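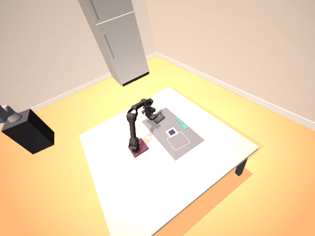 Mideck opened its doors on Thursday, and I spent most of the afternoon pestering the woman who builds practice rooms for robot arms. She does it all on a computer, down to the kitchen stuff nobody is going to cook with. I asked her why a robot needs a fridge in the corner and she laughed. "It doesn't! But the real place has clutter in it, so ours does too." The part she cares about is the gray mat, with a little dark blue cube sitting on a white tile and a dashed outline next to it. "The cube goes in the outline," she said. "That's the whole job, and it took us 14 weeks to set up properly."

I figured the green stick on the mat was a mistake, so I asked. "No, that's for the next task," she told me. "We leave it lying there on purpose – the arm has to learn to mind its own business."

Each task gets 100 tries a night, and she reads the results over coffee. Her first batch at Drurkby, where she worked before, managed 26 good ones. "I was thrilled," she said. "My boss was less thrilled."

They let visitors have a go at steering, too (yes, I got in line twice). I was terrible at it! I kept coming down too far to the left, and the kid behind me was very patient. "Everybody does that," she said. "You're looking from up high and you can't judge the depth. Try turning the view first." I did, and it helped a bit.

We finished up talking about Birnix, the software she uses for the rooms. She'd like better shadows and a faster way to move the furniture. "I've asked for it almost every month," she said. "I'll ask again in December."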